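Oncombe Online Pass: Frequently Asked Questions

We get a lot of mail about the Pass, and we love reading it! The questions below are the ones that come up most, with answers as complete as we can make them. Last updated in June, after the 3.0 patch.

What is the Oncombe Online Pass?

It's the optional membership for players of Tredon on console and PC. With it you get online co-op, cloud saves, the monthly track pack and early entry to seasonal cups. The single-player campaign, local split screen and the level editor stay free for everyone who owns the game, and they always will.

Do I need the Pass to play with a friend on the same couch?

Nope! Split screen works with no membership and no internet connection. Plug in a second controller, press the menu button on it, and you're in. Guest profiles can earn medals too, and you can move those medals to a full profile later from the Profiles page.

I already have the Pass on PC. Do I have to buy it again for my console?

You don't. The Pass belongs to your Oncombe account, so once you link a console it shows up there as well. Open Settings, choose Accounts, then Link a Device, and type in the code you see on screen. The code runs out after 8 minutes, and if you miss it you can ask for a new one right away.

How many devices can I link?

Up to 3 at a time. You can unlink one whenever you like, though a device you've just removed can't be added back until the next day. This trips people up when they're getting a console repaired, so write to us if that's your situation and we'll clear it by hand.

Can I play with people on other systems?

Yes, and it's a blast. Crossplay is on by default for casual races and co-op. Ranked races keep controller and keyboard players in separate pools unless you join as a party, in which case the whole party goes into the mixed pool. You can turn crossplay off completely under Settings, Online — your wait times will be longer, especially late at night.

What happened to the Ismail circuit?

It's back! Ismail was pulled from the rotation in the spring when we found a spot near the second tunnel where cars could drop through the road. The tunnel has been rebuilt, the shortcut over the harbor wall is a little narrower, and all old lap times have moved to a separate Classic board. We know some of you worked very hard on those times and we didn't want to wipe them. 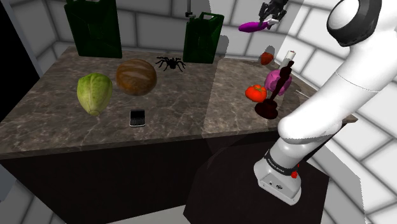 Cloud Saves and Storage

How much space do I get?

Every Pass holder gets room for 300 cloud saves. A save is one campaign slot, one custom track or one replay, and they all count the same no matter how big they are. If you fill up, the game asks which ones you want to drop before it uploads anything new. It won't delete a save without asking.

When does the game upload my progress?

When you finish a race, when you quit to the main menu, and when you leave the editor. There's also a Sync Now button on the Saves page for anyone who likes to be sure (plenty of us on the team press it every time). If you pull the plug in the middle of a race, you'll lose that race, but everything before it should be fine.

I see two versions of the same save. Which one should I pick?

This happens when you've played offline on one device and online on another. The game shows both with the time of the last change and the total play time. For most people the one with more play time is the right choice. The version you don't pick is kept in the Set Aside folder, so you can still go back if you chose wrong.

What happens to my saves if my Pass runs out?

They stay on our servers for a full year. You can download them at any point in that year with or without an active Pass. You just can't upload new ones.

Errors and Fixes

What does error 3489 mean?

It means your game and the server are on different versions. Close Tredon all the way, check for an update, and start it again. On consoles, putting the game in rest mode doesn't count as closing it, so be sure to quit from the home menu. If you're fully up to date and still see 3489, our servers may be in the middle of a patch, and a short wait should clear it.

My voice chat cuts out during races. Can I fix that?

Try switching the chat mode from Open to Push to Talk first. If it still drops, look for Chat Quality in the audio menu and set it to Low. Low sounds better than you'd think! We're working on a new chat system with better handling of weak Wi-Fi, and it will go into the test branch before everyone gets it.

How do I join the test branch?

On PC, right-click the game in your library, open the beta options and choose "tredon-test" from the list. There's no test branch on consoles at the moment. Please keep in mind that test saves are kept apart from your regular ones and won't carry over.

Mods and Custom Tracks

Are mods allowed?

Very much so, on PC. We've been amazed by what people make — full cities, night versions of every circuit, a bowling alley. Mods work in single player, local play and private lobbies. They're switched off automatically in ranked races and cups.

What is Bunix?

Bunix is our free track tool for PC. It does everything the in-game editor does, plus custom scenery, your own music and scripted events such as rockfalls or moving bridges. Tracks made in Bunix can be played on console too, as long as they don't use custom music.

Can I share a track if I don't have the Pass?

Yes. Uploading and downloading tracks is free. Pass holders get more upload slots, and that's the only difference.

My track was rejected. Why?

The message in your inbox should list the reason. The most common one is a missing checkpoint, followed by a start grid that's too close to a wall. Fix it, hit Validate in the editor, and send it again. You can resubmit as many times as you need to.

How do I contact support?

Use the Contact form in the game's Help menu when you can, as it attaches your version number and device type for you. The web form works fine too. Replies come by email, so take a peek in your spam folder if you haven't heard back.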